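In Praise of the Long Way Round

My phone wants me to be seven minutes early for everything. It has wanted this for years, and this summer I finally stopped letting it.

I should say I'm no wanderer by nature. I like a plan, I like a packed lunch, I like knowing where the loos are. But I drove to my sister's last month with the sat nav switched off (the cable had died, so no great act of courage) and I saw more of the county in one afternoon than I had in ten years of visiting her. There was a farm shop selling plums from a bucket! There was a village with two pubs facing each other like old enemies. I'd been passing a mile from both the whole time, on a dual carriageway, staring at the back of a lorry.

We've got used to thinking of a route as a bill, something to be got down as low as possible. I did it too. I once spent a whole evening planning a trip of 246 miles so as to dodge one roundabout. And what did I do with the time I saved? I sat in a car park eating crisps. 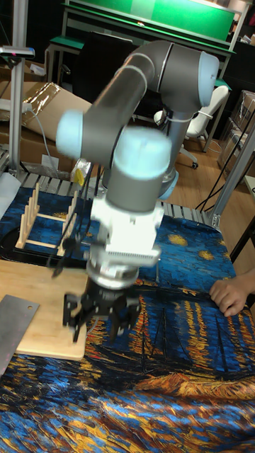
Roxana Paucar wrote in after my last piece to say it's all very well for people with free afternoons. She has a shift to get to and a child to drop off first, and on a weekday morning the quickest road is the only one she can afford. Plums in a bucket, she added, can wait until she retires.

Fair enough, and I felt a bit told off. I wouldn't ask anyone to dawdle on the school run. But I do think most of us have one trip a week that could stand a bit of slack — the library, the tip, the walk back from the dentist — and we rush those as well, out of pure habit.

So I've gone back to a paper map. It's enormous, it won't fold, and it's old enough to be missing our bypass altogether. I spread it over the bonnet in a lay-by last week and a man pulled in to ask if I'd broken down. We ended up talking about bridges for half an hour, and he told me which lane to take for the ford.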